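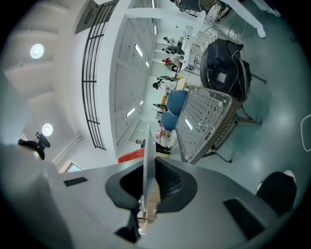
*The hand-held gripper above the main floor, with the strip lights on.*

**Notice of Assessment**

The Sorkance hand-held gripper was received at Troltside on a Monday, together with a letter from the makers requesting a fair trial. The Office of Assessment granted eight days. It had granted the Magyar model five, and had regretted the last two.

The terms were plain. The gripper would be carried through the building by whichever assessor was on duty, and would be asked to pick up whatever the building offered. It picked up a teaspoon, a stapler and the minutes of the previous meeting. It declined a grape. The Office recorded the grape as pending.

On the fourth day the assessor on duty took it past the wicker chair and the blue chairs, and reported that the grip had tightened of its own accord. The makers were informed by post. They replied that the springs were new and would settle.

The springs did not settle. By the sixth day the gripper would hold a pencil until asked politely to release it, and the Office, being polite by regulation, found no fault in this.

The price was 300 for the complete kit, or 225 without the case. The Illey branch, consulted by telephone, advised taking the case – its own had been left on a shelf uncovered, and in the morning the shelf had been rearranged by height.

The Office ordered one kit, with case. The grape was carried forward to the next session.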